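Posted 27 May 2026 by Hazel Wojcik
Filed under: How-To Guides > Gift Packing > Small Boxes

Section 4: Packing the small garden gift box

Read Section 3 first if you have not made up the boxes yet. The steps below assume a Fladero small box, folded and standing upright with the lid open, and the divider still flat in its sleeve.

What you need on the table

One small white box
One divider
One hand tool (fork or trowel, wooden handle)
One flat plastic case for seed packets and labels
Tissue, two sheets
Packing slip and a pen

Wipe the table down and let it dry before you bring any tissue near it. Tiles are easy to clean, but water sits in the grout lines and will wick straight into the bottom of a box.

4.1 Setting out

1. Stand the box near the middle of the table with the open side up. Leave a clear hand's width on each side.

2. Lay the hand tool behind the box and to the left, tines or blade pointing away from you or off to the side.

3. Lay the seed case flat in front. It does not need to be square to the box.

4. Put anything decorative at the back. Artificial tulips in a small vase are fine on the table if they are going in the matching outer carton, and the back corner is the spot where a sleeve is least likely to catch them.

Caution: Do not stand a hand fork up in the box while you look for something else. The handle is heavier than it looks and the box will go over.
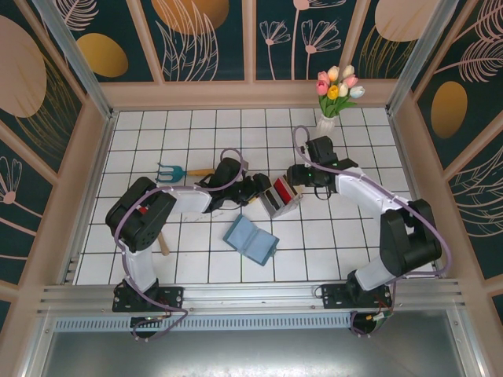

4.2 Fitting the divider

5. Slide the divider down until it touches the base. The grey dividers are a firm fit in the white boxes. If yours stops halfway, take it out and turn it end for end.

6. Check that the coloured interior panel is still visible beside the divider and has not been pushed down or creased. A creased panel can be flattened with the back of a spoon – work from the centre outward.

7. Hold the box by its sides while you do this. Pressing down on the rim will splay the corners.

Note: Boxes from the Dhillon order were cut slightly narrow. If the divider bows, trim a sliver off one end with scissors and try again. Samah El-Sayed keeps the trimming template in the top drawer at Zesdale.

4.3 Filling

8. Fold one sheet of tissue in thirds and place it in the wider compartment.

9. Open the seed case and check the contents against the packing slip. Close it until it clicks. Wrap it in the second sheet if the customer asked for gift wrap.

10. Try the case against the box before you push it in. The Flundberg cases come in two lengths, and the longer one belongs in the outer carton with the hand tool.

11. Tick the slip, initial it and tuck it down the side of the divider where it can be seen.

Caution: Tines will go through tissue and then through card. Cover them with a cork strip or a folded piece of scrap card before the fork goes into the carton.

4.4 Closing and storing

12. Fold in the side flaps, then the lid. Do not tape the lid. Use one sticker, placed over the front edge.

13. Stack closed boxes no more than four high. The shelf holds 42, and over 30 on the trolley at once makes it hard to steer through the doorway.

14. Flowers travel in their own sleeve. Bend the stems gently to fit and keep pale heads away from printed tissue, as the ink can rub off on them.

If a box is damaged at any stage, set it aside flat with the faulty side up and write the step number on it in pencil. Nouhaila Hajji collects these and returns them to the supplier before the November orders start.

Go to Section 5 for outer cartons and address labels.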